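Moradberg Allotments and Orchard Association
Progress report to the Jayasinghe Fund
Second report, 23 Nov 2022

Summary for those who only read the summary

The orchard is planted, the paths are mostly where the plan says they are, and the water supply works on the lower terrace. The upper terrace is another matter and has its own section. We remain within budget, largely through not having been able to buy some of the things in it.

The trees

Our application promised 100 fruit trees on the slope behind the old brickfield. They are all in the ground. The nursery at Brotau sent the apples and plums as ordered, and then, by way of a bonus, sent quinces in place of the pears. We wrote to them. They replied that quinces were very like pears, a view that can only be held by somebody who has never bitten into one. The pears came in a second delivery and the quinces have stayed, along the north hedge, where they seem happier than anything we planted on purpose.

August was hard on the young stock. The ground baked, the mulch blew into the road, and the watering rota was tested in the month when most of the people on it had gone to the seaside. We lost a few of the plums and have replaced them under the nursery's guarantee. The guarantee covers "failure to thrive" but not "neglect", and we are grateful to Brotau for not asking too closely which it was.

The apples did better. The older varieties, which we were warned would sulk, have put on good growth. The modern one, chosen for its resistance to scab, has scab.

Water

The lower tank holds 3,000 litres and filled from the shed roofs within the first month. It feeds the standpipes by gravity and needs no pump, and it is the part of the project we most enjoy showing to visitors.

The upper terrace was to have had a tank of the same kind. It was delivered to the bottom gate, on a pallet, by a driver who looked at the hill and left. It has since been moved as far as the second bend. We have a quote for a tractor and a date in the new year, weather allowing. Until then the upper plots are watered by can, and their holders have become noticeably fitter and less polite.

Paths and access

The main path is finished to the width your guidelines ask for, and a wheelchair user can now get from the gate to the raised beds without help. The surface is rolled stone dust. It drains well, sets hard, and travels indoors on every kind of shoe.

The side path to the compost bays has been dug but not surfaced. We took the decision to hold it over when the price of stone went up between the quote and the invoice. In wet weather it is a pleasant stream.

Plots and people

We have 12 new plots, all let, with a waiting list for the next round. We had expected the new tenants to want advice, and set up a Sunday-best sort of welcome evening with a talk on soil. What they wanted was to know who had the key to the toilet. There are now more keys.

The school plot has been dug, sown, trampled, and sown again. The pumpkins were a triumph. The sweetcorn was eaten by badgers on the night before the harvest picnic, and the pupils wrote some very frank letters to the badgers, which are pinned up in the shed.

One name in your last set of comments needs clearing up. Hernia is the heavy roller, so christened years ago by the people who had to lift it onto a trailer. The line in our accounts reading "Hernia, repair of" was for a new handle and a bearing. We are sorry for the alarm, and for the correspondence with your insurers.

Money

Spending is in line with the schedule apart from stone (over) and tractor hire (not yet spent). We took in a further £100 from the plant sale and have put it towards tree ties, which we are using faster than planned. We would like to carry the tractor money over into the next period, and ask for your agreement in writing.

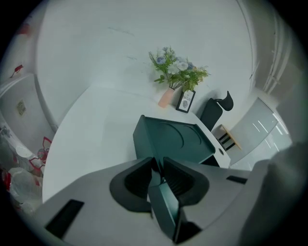

Will there be any fruit to sell next year?
Very little. The trees are too young to crop properly and most of the blossom will be taken off in spring so that they root well. We expect a few bowls of plums and more quinces than anyone has a use for. The first harvest worth a market stall is still some years off, as set out in the application.

Next period

Get the upper tank up the hill. Surface the compost path. Winter pruning of the apples, with a class for plot holders beforehand so that the enthusiasm arrives after the instruction. Stake the row by the road again, using longer stakes. Mend the bottom gate, which met the tank lorry.

The receipts are enclosed in date order, except for the one from the stone merchant, which got wet and is in two envelopes.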